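首页 > 卫浴 > 台下盆 > Soninetti Voyle 方形台下盆
打印本页 | 用邮件发送
阅读时间：2分钟

Soninetti Voyle 方形台下盆

Voyle 是我们今年最喜欢的一款盆！盆口是规规矩矩的长方形，内壁却是慢慢斜下去的，洗脸、搓袜子、接水泡毛巾都顺手，水也不会在四个角上打转。盆体从台面下方安装，擦台面时一抹布就能把水直接推进盆里，用过的人都知道这有多痛快。

外口长500毫米，柜体净宽不小于438毫米即可安装，900毫米的台面装上它，旁边还放得下牙杯和一小瓶花。白色釉面配灰色大理石尤其好看，龙头我们偏爱黑色方身单把的，线条和盆口很搭，下水口则保留了圆形镀铬件。

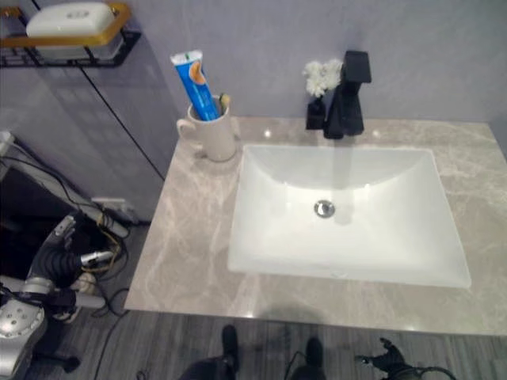

Skeltgate 那边的一位买家来信说，装了两个月，最满意的是盆沿下面没有积垢，只是打胶那天师傅催得急，后角补过一次，建议大家多留一晚上再通水。

这条建议我们完全赞成，防霉胶请等干透再用。日常清洁用软布加中性洗剂就够了，钢丝球千万别碰釉面。

型号：Voyle 282
颜色：亮光白
安装方式：台下
随货附件：固定卡件、开孔纸样
不含：龙头、台面、下水管

想要浅一点的盆，可以看看同门的 Jurnach 系列，那款盆壁更直，适合进深小的柜子。三月起两个系列的开孔纸样通用，换款不用重新开石材（已经开好孔的朋友可以放心了）。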